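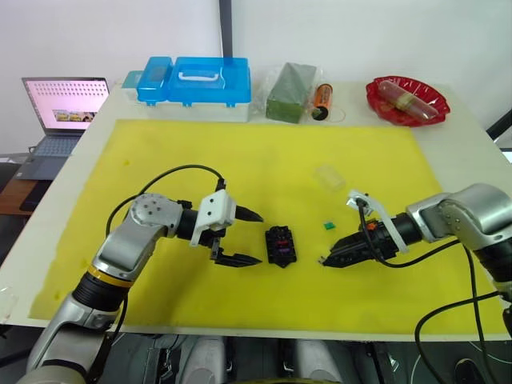
Does posting at a fixed hour get more replies from residents than posting whenever the leasing office has a free minute?

A little more, on our numbers, and most of the gain is at the Koster building. At Rendach the hour made no difference we could find, and what the post asked for mattered a good deal more.

Notebook, resident messaging, August

Started 8:40. Viola pulled the export from Grilix last night and left it in the shared folder. It covers 476 posts from the two buildings' accounts, Koster and Rendach, going back to when we took over the passwords from the old agency. Everything before that is in a different format and I'm leaving it out.

First job was throwing away things that aren't really posts. Grilix counts a reply as a post if it starts with a period or a quote. It also counts a deleted post if somebody answered before it was deleted. I marked those in column K and filtered them. I did not remove them from the sheet, so Jasper can check me.

Second job was sorting by type. I used the same labels as the spring round:

N = notice (water off, elevator, trash pickup moved)
E = event
V = vacancy
Q = a question to residents
L = local stuff, mostly the bakery and the street market
X = anything I couldn't place

There are too many X. About 30 of them are photos of the lobby with one line of greeting. Encarnación thinks they should have a label of their own, G for greeting. I agree but don't want to relabel the spring sheet today. Left as X with a note.

10:15. Reply counts.

I count a reply as one account answering one post, however many messages they send. Otherwise one long argument over the bike room swamps everything else at Rendach. With the argument counted in full the Rendach total for Q is nearly double. With it counted my way, Q is still the best type at both buildings, so the order doesn't change, only the size of the gap.

Order at Koster: Q, N, E, L, X, V.
Order at Rendach: Q, N, L, E, V, X.

Vacancy posts do badly everywhere. They get seen, and the link gets clicked, but people who already live in the building have no reason to answer them. Marijke wants V kept in the schedule anyway for the leasing side, fine, but I would take it out of the engagement average. It pulls the figure down and then someone upstairs asks why the account is failing.

Best single post in the set was at Koster: 1,508 impressions. It asked whether the courtyard door should lock at ten or at eleven. No picture, no hashtag, one sentence. The second best was a notice about the parking gate, and I suspect a good share of those impressions were people checking whether the gate had been fixed yet. Can't tell from the export.

11:30. Time of day.

The agency's schedule had everything at noon. Ours is 5:30 p.m. for Koster and whenever for Rendach, so it isn't a clean comparison, and I said so to Wilma when she asked for a chart. What I can compare is Koster before and after we fixed the hour. After is better for N and Q. For E it is flat. For L it is slightly worse, and the bakery posts are likely why: they went out in the morning before, when people might want bread.

For Rendach I split the posts into morning, midday and evening and looked at replies per post inside each type. Nothing that I'd defend. The evening group is small and a third of it is from the week the heating failed, when everybody was replying to everything.

Note for whoever redoes this: Grilix exports times in the time zone of the person who pulls the file. Viola was traveling when she pulled the spring one. The spring sheet is an hour off in places. I corrected the Koster rows and have not touched Rendach.

12:50. Length.

Tried to see whether shorter posts do better. They do, at first sight, but notices are short and questions are short, and those are the two types that do well. Inside Q alone, length made no visible difference. Inside N, the longer ones did slightly better, maybe since they say when the thing will be over. I read twenty or so of the short ones and several left out the end time completely. "Water off at Koster tomorrow morning, sorry for the trouble." Four people then asked until when. Those four replies count as engagement in our sheet. They are four people the office could have saved a question.

This bothers me more than the time zone thing. We are scoring a badly written notice above a good one. Talked it over with Jasper at lunch. His suggestion is to mark replies as "asks for missing info" and keep them in a separate column. It means reading every reply by hand. For notices only it is doable in an afternoon.

2:10. Did the first batch of notices with Jasper's column. Rules we settled on:

If the reply asks for something the notice should have said (time, place, which entrance, who to call), it goes in M.
If the reply asks about something else, it stays a normal reply.
If it's a complaint with a question mark, normal reply.
If we disagree, Encarnación decides.

We disagreed on five. She put three in M and two back.

With M taken out, notices drop below events at Koster and stay second at Rendach. The Rendach notices are written by the front desk and they are simply more complete. Each one gives a start, an end and a phone number. Should ask the front desk whether they work from a template or whether it's just how that person writes.

3:05. Pictures and hashtags.

Didn't get far. Posts with a picture get more likes and about the same replies. Almost every event post has a picture and almost no question post does, so I can't separate them without a test. The neighborhood hashtag brings in impressions from outside the building, mainly other businesses on the street. Whether we want those depends on what the account is for, and that's Marijke's call. It has no effect on resident replies that I can see.

The Flovau people offered to run a paid test for us, 2,000 to start, boosted posts at both buildings. I don't see what we would learn from it. Residents already follow the accounts or they don't, and boosting mostly reaches people who live elsewhere. It could make sense for V. Forwarded the offer to Marijke with that comment and nothing else.

3:40. Proposed test, to be argued about:

Rendach gets a fixed hour, 5:30 p.m., for Q and N only. Urgent notices go out right away whatever the hour, and get marked U so they can be left out.
Koster stays as it is.
L posts at Koster move back to the morning.
One Q per building per week. More than that and we run out of real questions. The spring sheet has one asking people's favorite season, which got no replies at all.
Notices at Koster get an end time and a phone number. Viola will write the template from the Rendach ones.
No changes to V.

Run it for six weeks. If something breaks in a building, note it in the log with the dates, so we don't end up with another heating week in the middle of the data.

Wilma asked what counts as success. I wrote down: more replies per Q post at Rendach than in the current export, and fewer M replies at Koster. I didn't want to put a percentage on it. She does, for the report. We left it open until Jasper has finished the notices.

4:20. One more on the questions. I went through the Q posts that did well and looked for what they had in common. Nearly all offer two choices. Door at ten or eleven, benches by the wall or by the tree, package room list by name or by unit. The open ones ("What would you like to see in the lounge?") get two or three replies and then stop. Also, where the office came back later and said what had been decided, the next Q did better. That's only seven cases, so I'm writing it here and leaving it out of the report. It costs nothing to do it every time, and I've added it to Viola's template notes.

To do:
Correct the Rendach times in the spring sheet (me)
Finish column M, notices, both buildings (Jasper)
Decide on label G before the next export (Encarnación, me)
Ask the Rendach front desk about their notices (Viola)
Answer to Flovau (Marijke)
Pull the next export from the office computer, with the time zone written in the file name

Closed the sheet 4:55. The copy in the shared folder is the current one; the one attached to my morning email still has the deleted posts in it.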